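The Year I Learned to Sit at My Own Table

How one second-hand purchase, a lot of soup and a stubborn neighbour got me eating supper like a grown-up again

For most of my thirties I ate standing up. Toast over the sink, pasta out of the pan, cereal at the window while I watched next door's cat do its rounds. I lived by myself, I worked odd shifts at the Purkmont library, and laying a place for one felt like a bit of theatre with no audience. I did own a table, but it had post on it. Also a bicycle pump, two winters' worth of scarves and a box of tiles for a bathroom I've still not got round to.

Then my neighbour Rawiri Bright knocked to borrow a colander, took one look at me with a fork in one hand and the pan in the other, and asked if I was all right. I said I was fine! He said, "Come to ours on Thursday, then," and off he went with my colander (I got it back in October).

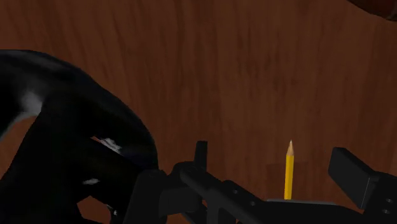 Supper at Rawiri's is at seven and you sit down for it. His partner, Hemi Ormsby, cooks, and whoever's there talks over whoever else is there until the pudding comes out. I'd forgotten how long a meal can last if you let it. I went home and cleared my own table that same night, every scarf of it, and found there was rather a nice thing underneath. I do love a bit of grain, those long wavering streaks of reddish-brown with the darker chocolate ones running alongside, and I'd had mine hidden under bank letters for years. I gave it a going-over with beeswax and went to bed at one in the morning stinking of it.

The trouble with a clear table is that it stays clear for a day and a half. I'd come in, drop my keys on it, then my bag, then a parcel for the people upstairs, and by the weekend we were back to the beginning. Hemi's advice was to put a cloth on it, as people don't dump things on a cloth. They do. I dumped a bag of compost on mine.

What worked, in the end, was inviting somebody. I asked Lingyun Meng from the library, mostly because she'd lent me a book on bread and I felt guilty for not having opened it. I made leek and potato soup, which is the only soup I can do without looking it up, and I bought proper rolls from Benítez on the corner and passed them off as the fruits of her book for nearly four minutes. She knew straight away. She'd been in there that morning buying the same ones. 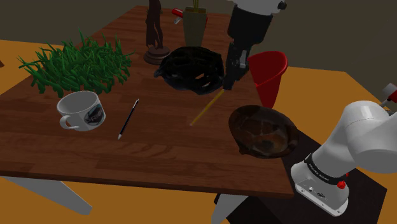 She came back the next week and brought cheese, and the week after that she brought Guido Sartori, who teaches the evening Italian class and has opinions about cheese. By spring there was a regular Tuesday. I never decided on it, it just sort of settled in like a lodger. Some weeks there were five of us and some weeks it was me and Guido arguing about whether you can put peas in a carbonara (I can, I have, I'd do it again).

I had to buy chairs. Two came from the Kellberg market for 20 quid the pair, and one of those has a wobble that we hand round so that everyone gets a turn. The third was left out on the pavement with a note saying PLEASE. I also bought bowls, big ones, after years of getting by on the one I'd had since I was a student. I looked at a set in Zadik, that posh place by the station, turned one over, read the sticker and put it down again very, very gently. Mine are from the hospice shop and none of them match.

You'll want to know if it made me a better cook. No. I can now do four soups. My rice is still a disgrace and Lingyun brings her own if she hears it's on the menu. But I eat more slowly, I sleep better for it, and I've stopped having toast at eleven at night as if supper hadn't happened.

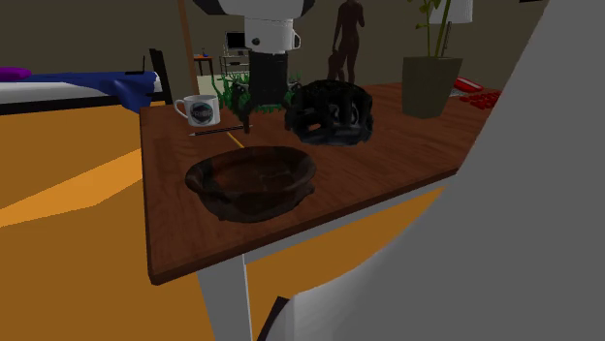
Sota Nagano

The evenings I was worried about were the other six. It's easy to lay the table when there's someone coming. I started small with a plate, a fork, a glass of water and the radio on low, and I made myself stay put until I'd finished. The first week I felt a complete fool. I kept wanting to get up and check something, though there was never anything to check. Rawiri told me to bring a book, Guido said a book was cheating, and I've gone with Rawiri. I'm on my third fat Russian novel, with soup on the corners of most pages, and I've had to own up to the library about the first one.

Last Tuesday it was minestrone. Hemi brought a plum tart, Guido had seconds and complained about both, and the cat from next door sat on the outside sill the whole way through. There are leftovers in the fridge for tonight, and I still need to ring somebody about those bathroom tiles.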